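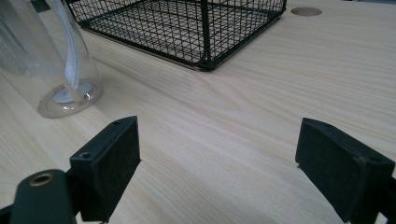

3. Building the hand-held gripper

We built the gripper over one long winter and a slightly shorter spring in the shared workshop at Rultolside, where bench space is first come, first served and the good vise is nearly always spoken for. It went through a good many versions before we settled on the one we call Kokik, and we would like to spend a little time on how it came together, partly for readers who hope to make their own and partly out of fondness for the thing.

The fingers gave us the most trouble. Our first pair was long and slim, and very handsome, but they flexed whenever the operator squeezed hard, and the demonstrations we recorded with them were close to useless. Melquiades Cervantes redrew them as short, blocky pieces with angled inner faces, and we have kept that shape ever since. A pad is glued to each inner face and is meant to be peeled off and replaced when it wears smooth. We changed pads every 45 minutes of recording, a habit we started in April and wish we had started sooner.

The trigger linkage was borrowed, with many thanks, from an earlier tool called Imix. It opens both jaws together, so the operator can line up on an object by eye and close without nudging it to one side – a small comfort after 20 tries in a row at the same cup. Nuria Gudeta rebuilt the linkage with a softer return spring, and everyone's wrists were better for it.

Figure 2. The jaws open over the worktable, with a clear vessel and a black wire mesh basket beyond them.

Recording took place at ordinary tables, with whatever objects we had to hand. We wanted the kind of clutter a home robot would have to live with, and so we made no effort to match the objects to one another or to hide the furniture. Mesh and clear-walled containers were kept in the set on purpose, as both had confused our earlier grasp detector, Opoku, and we were curious whether more examples would help.

In all we kept 347 demonstrations. We threw out any in which the operator bumped the table or lost track of the task halfway through, and we were fairly strict with ourselves about it – stricter, we think, than we had been with Imix. The sorting was done by hand in the evenings, with two of us watching every recording and talking over the doubtful ones until we agreed. Section 4 describes how the remaining demonstrations were divided for training.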